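Clothes Mending and Reuse in Ostbridge
Student project report, second-year module in Textiles and Society

1. Introduction

This report looks at what people in Ostbridge do with clothes they no longer wear, and whether a small repair and swap service could keep more of them in use. The project ran over one term and ended in November. It was carried out by a group of students with the help of the Toltel community centre, which lent us a room and let us put a collection box in the entrance hall.

We chose the subject after noticing that the town has three charity shops but no place where an ordinary person can get a zip replaced for less than the price of new trousers. The last alterations shop, on Laskowska Street, closed before any of us moved here. Its sign is still up.

2. Aims

We wanted to find out which kinds of clothing are given away most often, what condition they are in, and what it would cost to make the damaged ones wearable again. We also wanted to know what stops people from mending things at home.

3. Method

The work had two parts. The first was a paper questionnaire left at the library, the swimming pool and the Toltel centre. It had 20 questions, most of them tick boxes, with space at the end for comments. We printed 500 copies. The second part was a sort of everything left in the collection box. Each item was weighed, given a type and put into one of four grades:

Grade A: no damage, clean, could be worn today
Grade B: small fault, such as a missing button or open seam
Grade C: larger fault, such as a broken zip or a worn-through knee
Grade D: fit only for rags or recycling

In total we graded 2257 items. Socks were counted as pairs where both were present, and single socks went straight to grade D. Baby clothes were sorted separately, as many of them came in bags from one household and would have changed the results.

The grading was done on ordinary tables in the back room. We had planned to grade by eye on the hanger, but this was slow and faults on the inside leg were easily missed. Laying each piece flat worked better. Trousers were folded leg on leg, checked along the outer seam, then turned and checked again. Tops were laid face down first, as most wear on jumpers was at the elbows. 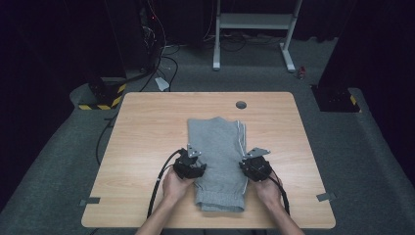
Grading took longer than we had allowed for. The first bags were done slowly while we argued over the line between B and C, and some of these had to be graded a second time. After that we kept a sheet of agreed cases on the wall. A hole smaller than a fingertip was B. A stain that would probably not wash out was C on outdoor clothes and D on anything white.

4. Results

Of the items graded, 1155 were grade A. This was more than we expected. Just over half of what people put in the box had nothing wrong with it, and a good number of pieces still had shop labels attached. Grade B was the next largest group, followed by D and then C.

T-shirts were the most common type, then children's trousers, then jumpers. Coats were rare, but nearly all the coats we received were grade C, and in most cases the fault was the zip. Loose elastic was the usual problem with jogging bottoms and leggings. Jeans were worn through in the same place almost every time, high on the inner thigh.

The questionnaire answers fit with this. The most common reason for giving something away was that it no longer fitted, and damage came second. Asked why they did not mend things, people most often ticked "don't know how", with "no time" close behind. Several wrote that they owned a sewing machine but had not threaded it in years. One person wrote that the Listeck bus takes forty minutes each way and that the alterations shop at the other end shuts at four.

5. Costs

We priced the repairs using thread, buttons and elastic bought in bulk. Most grade B items could be put right for a few pence in materials and less than half an hour of work. A new coat zip cost far more and took one of us an entire afternoon, including unpicking it once. Patching jeans was cheap, but the patches rubbed, and we would want to try a softer fabric before recommending it.

Labour was not included. If a paid mender did the work, most T-shirts would cost more to repair than to replace — coats and school trousers would still be worth doing.

6. Problems

The box was outside our control when the centre was open late, and twice it was used for rubbish. Fewer questionnaires came back from the swimming pool than from the library, perhaps because the pens kept going missing. Our sample also leans towards people who already use the Toltel centre, so it should not be read as a picture of the whole town.

7. Recommendations

A monthly swap table would deal with much of the grade A clothing without any sewing at all. We suggest starting with children's clothes, where sizes change quickly. A mending evening could run in the same room from seven o'clock, beginning with buttons, hems and elastic. Zips should be left until there is someone present who has fitted a few.

The remaining grade A and B items were passed to the charity shops. The grade D bags went to the textile bank behind the library, and the grade C coats are still in the store cupboard at Toltel, waiting for zips.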